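Right, it's the big lettering thread! A year of cutting out paper letters for walls, doors and backdrops, and I have OPINIONS. 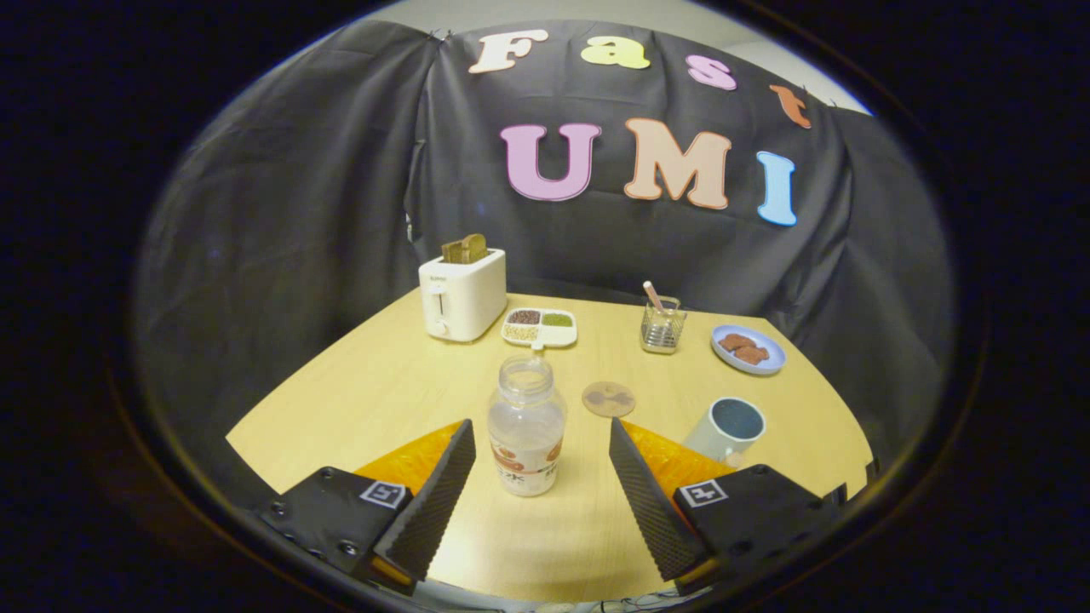
Trarkham Paper Club
Runs the sign table, cuts most of the letters
February 28, 2019

1/ Pastels on black. I'll start there as it's my favourite thing in the world. Cream, pale yellow, pink, peach, lilac, light blue, they all sing on a dark cloth. Put the same colours on a magnolia wall and you'll be squinting from the doorway.

2/ Chunky and rounded beats thin and elegant every time. I spent ages on a skinny script alphabet for the Dralader summer fair in July and you couldn't read a word of it past the tea urn. Gorgeous up close though!

3/ If you want to do a curve, DON'T do it by eye. Tie a bit of string to a pencil, pin the other end well below where the word goes, and swing a faint chalk line. Sit the foot of each letter on the line and let it tilt. It brushes off cloth afterwards with a dry sponge.

4/ Hang the middle letter first. Then the two ends. Then fill in. (I went left to right for months and always ran out of room, the last letter squashed up like someone late for a bus.)

5/ A small word over a big word looks lovely. Curve the top one, keep the bottom one straight, and leave a gap you think is slightly too big. It's never too big.

6/ Paper! Ordinary sugar paper fades in a sunny window before you've finished admiring it. I've moved on to the heavy card from Mocanu, the little shop behind the station in Trarkham. Cuts cleanly, doesn't curl, and they'll sell you single sheets if you ask nicely.

7/ Scissors for the outside, craft knife for the holes. The inside of an "a" or an "e" is where it all goes wrong, so I do those before I cut round the letter, while there's still plenty of sheet to hold on to.

8/ Someone asked how many I've made. I do keep a tally on the inside of the cupboard door and it's at 889 letters. Of those, 141 are the letter E. I could paper the hall in them.

9/ Fixing to cloth: small safety pins through a paper tab on the back. Double-sided tape is fine for an afternoon, but leave it overnight and you'll come back to a heap on the floor.

10/ Creases in a backdrop bother me less than they used to. A bit of drape gives you some depth behind flat letters. If you like it smooth, hang it the night before with a few clothes pegs along the bottom.

11/ Storage is a flat box with a sheet of tissue between layers, sorted by letter and not by colour. I tried colour. It was beautiful and I couldn't find an R to save my life.

12/ Next up is the Multitz library wall, a whole sentence this time, all capitals, in greens and blues. I'm so excited I've already cut the M. Pics when it's up! And do send me yours, wonky ones very much included.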